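Papers > Everyday Objects > Section 4

4. Handling the empty container

Most of what has been written on food storage at work is about the food. We were far more taken with the box it comes in, and in particular with what happens to the box once lunch is over. A lidded tub full of stew has an obvious owner and an obvious place to be. An empty one with no lid has neither, and it can travel across an office in ways that we found a real pleasure to follow!

The material for this section comes from two shared rooms at the Dreltum building, visited over 15 working days in April 2018. Adanech Kumsa kept the field notes and held the short talks with staff that we quote here. The rooms are called Ornari and Uken on the door signs, and we keep those names.

4.1 Clear walls

We had expected people to prefer solid colors, which hide stains. The people we talked to liked clear plastic much better, and they were ready with their reasons. You can tell from across the room whether there is anything in it. You can see the table through the bottom, so a crumb or a smear shows up at once (a few people found this a nuisance, but they still bought clear ones). One man in Uken told us that he had stopped opening the fridge door fully, as he could pick out his own lunch through the gap.

Clear walls bring a small problem with them. Under strong ceiling lights the sides pick up bright streaks, and on a pale tabletop the whole body of the box can seem to melt away. What remains easy to find is the rim. A colored rim, even a very light one, draws the outline of the box for the eye, and it also shows where the hands should go. Figure 4 has a container of this type, clear with a pale yellow rim, on a white round table.

4.2 The round table

Ornari has a round table and Uken has a long one, and the difference between them delighted us. At the long table, boxes stayed in front of the person who had put them down. At the round one they drifted toward the middle, where everyone could reach them and where, by late afternoon, they belonged to the table in general. Kumsa's notes return to this again and again — "moved in to make room for papers" is her most common entry.

A rectangular box with rounded corners is easy to shift in this way. It has no handle to catch on a sleeve, and a light push at one side is enough to slide it over a smooth top. Picking it up takes a little more care. People reached for the two long sides or for opposite points on the rim, and with thin walls they pressed more gently than they would with a mug. When two people sat close together, either one might take it, and we twice noted both reaching for the same box.

Figure 4. A clear, rectangular food container on a white round table, with people close by. 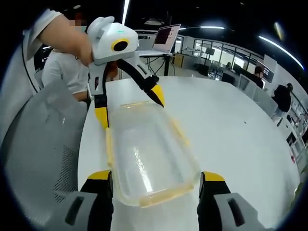
4.3 Lids

Lids led a separate life from the boxes they came with. In Uken we found 7 of them stacked on the shelf over the sink, and none would fit the boxes drying beneath. Staff spoke of this with great good humor. Hailu, the older of the two storage guides we drew on, advises keeping lid and box together at all times, and we would love to meet an office that manages it. What we saw was a looser habit, in which a plate or a folded paper towel did the job until the right lid came back from someone's desk drawer.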